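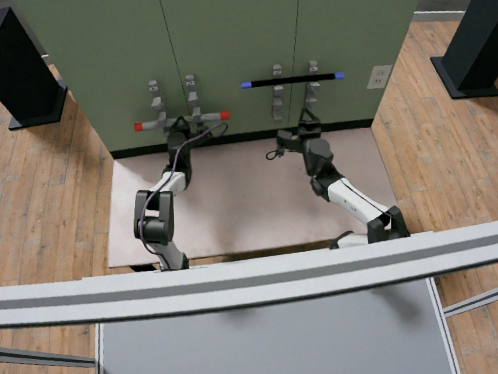

En la planta de Rosik, a las afueras de Judville, el cambio de turno se hace a las seis de la mañana, y desde enero hay una persona que no va a la línea con las demás. Se sienta en un cuarto pequeño junto al almacén de útiles, enciende dos pantallas y empieza a mover brazos que no existen. En el ensayo que preparaba cuando yo llegué había un armario verde, una barra gris con las puntas rojas sobre los soportes de la izquierda y, a la derecha y más arriba, otra barra negra y delgada con las puntas azules. Los dos brazos tenían las pinzas cerca de los soportes, cada una debajo de una barra. El ejercicio consiste en levantar una barra y dejarla otra vez en su sitio. Parece poca cosa. En esta fábrica se ha discutido sobre ello durante casi un año.

Rosik hace herrajes y barras para muebles de cocina, de baño y de oficina. Es un trabajo que no sale en las conversaciones sobre el futuro, pero tiene todo lo que a los ingenieros les cuesta: piezas largas que se cruzan, soportes que deben quedar a la misma altura, pintura que se raya con mirarla. Hasta el año pasado, colgar las barras en los bastidores de secado y bajarlas después era tarea de una sección de personas que trabajaban de pie, con los brazos por encima del hombro. En un turno normal pasaban por allí 3.000 barras. Quien ha hecho ese trabajo lo explica tocándose la espalda, sin muchas palabras.

Yo no soy de aquí y el castellano lo aprendí de mayor, en otra fábrica, así que quizá me fijo demasiado en las palabras. En Rosik, los brazos del taller se llaman «los largos». Los del ordenador se llaman «los de dentro». La celda automática, la de verdad, la instaló una empresa llamada Gerik, y la gente dice «voy a Gerik» cuando va a la celda, como si fuera un pueblo vecino. Una operaria con muchos años en la casa me dijo que no le gustaba este nombre, que Gerik son unos señores que vinieron tres semanas y se marcharon, y que la celda la limpian ellas.

La parte simulada llegó después, y llegó por un problema. La celda sabía colgar bien un modelo de barra, el más vendido. Con los otros fallaba por milímetros. La pinza llegaba baja, o tocaba el soporte antes que la pieza, y la línea se paraba. Cada parada obligaba a abrir la puerta, mover el brazo a mano y anotar la causa en una hoja. La dirección propuso entonces ensayar los movimientos en el ordenador antes de llevarlos al taller. Para los ensayos hacía falta alguien que supiera cómo se cuelga una barra, y eso no lo sabían en la oficina.

Salieron dos puestos, y se ofrecieron primero a la sección. Se presentó menos gente de la que esperaba la empresa. Una mujer que al final aceptó me contó que tardó en decidirse, que en casa le decían que iba a enseñar a la máquina que la echaría. Ella lo pensó también. Aceptó porque el hombro derecho ya no le respondía bien y porque, según sus palabras, si alguien tenía que decidir cómo se coge una barra, prefería ser ella. Ahora trabaja sentada. Dice que los primeros meses volvía a casa más cansada que antes, con los ojos secos y dolor de cabeza, y que echaba de menos el ruido.

Le pregunté qué se aprende delante de la pantalla. Me habló mucho rato de alturas. En el taller, una persona ve que un soporte está un poco más alto y sube la mano sin pensarlo. El brazo no sube nada si no se le ha preparado para ello. Por eso en los ensayos las barras no están todas a la misma altura, y el mueble de color liso sirve para no distraerse con otras cosas. Ella cambia las posiciones, repite, mira por dónde entra la pinza y escribe sus notas en un cuaderno escolar. Las notas las pasa después un técnico a un formato que ella llama «el idioma de ellos». Algunas cosas se pierden en esta traducción. «Con cariño», por ejemplo, que es como se debe soltar una barra recién pintada, se convirtió en una velocidad máxima.

En la línea el ambiente es más difícil de describir. De la antigua sección quedan 6 personas por turno, que cargan los modelos especiales, revisan el acabado y atienden la celda cuando se para. Nadie fue despedido, y esto lo confirman la empresa y los trabajadores, pero los contratos temporales que terminaron en otoño no se renovaron. Para la dirección son dos asuntos distintos. En el vestuario se habla de ellos como de uno solo. Un hombre joven que entró como temporal y logró quedarse me dijo que cada vez que la celda se para siente alegría y después vergüenza, porque la parada la tiene que arreglar él.

También ha cambiado el tiempo. Antes la sección marcaba su propio ritmo, más lento después de comer, más rápido antes del descanso. La celda va siempre igual. Las personas que trabajan a su lado dicen que no va deprisa, que esto no es lo malo. Lo malo es que no se deja adelantar. Antes una compañera podía cubrir a otra diez minutos, y por la tarde se devolvía el favor. Con la celda en medio hay que avisar al encargado y queda registrado. Me parece que de todas las quejas que escuché esta era la más repetida, y no figura en ninguno de los informes que me enseñaron.

Los informes, por otra parte, son buenos. Las bajas por dolor de hombro han disminuido, las barras rayadas también, aunque no tanto como se prometió. La empresa estima que preparar un modelo nuevo en la celda lleva ahora aproximadamente 2 días, cuando antes había que parar la línea y probar allí mismo. El responsable de producción, un hombre amable que habla rápido, insiste mucho en este dato. Cuando le pregunté por los favores entre compañeras se quedó pensando y me dijo que era la primera vez que se lo planteaban. Lo apuntó en la mano con un bolígrafo.

En Messina, el otro centro de la empresa, todavía se cuelga todo a mano. El plan es llevar allí una celda igual y formar a la gente desde el principio con los ensayos de ordenador, sin pasar por los meses de paradas que hubo en Judville. Un grupo de Messina vino a visitar la planta y pasó casi toda la mañana en el cuarto de las pantallas. Probaron todos. A una de las visitantes se le daba muy bien, y las de Judville le decían en broma que tuviera cuidado, que la iban a sentar allí para siempre. Después fueron a comer juntos y, según me contaron, se habló de turnos, de pluses y del precio del autobús, y muy poco de robots.

El plus es precisamente lo que queda por resolver. Las dos personas que preparan los ensayos cobran todavía según su categoría antigua, la de la línea, y además perdieron el complemento por esfuerzo físico, ya que ahora trabajan sentadas. La empresa reconoce que la situación es rara y dice que estudia una categoría nueva. Falta encontrarle un nombre. En el borrador que circula pone «auxiliar de simulación», y la palabra auxiliar no ha gustado. La mujer del cuaderno propone «colgadora», como siempre, porque afirma que el oficio es el mismo.

Antes de irme volví a verla. Había terminado con las puntas azules y quería cambiar de altura la barra de las rojas, un poco más arriba cada vez, hasta que la pinza se equivocara. Le interesaba ver dónde se equivocaba. Anotó la altura en el cuaderno, subrayó el número y pidió al técnico que le guardara el ensayo para el turno siguiente.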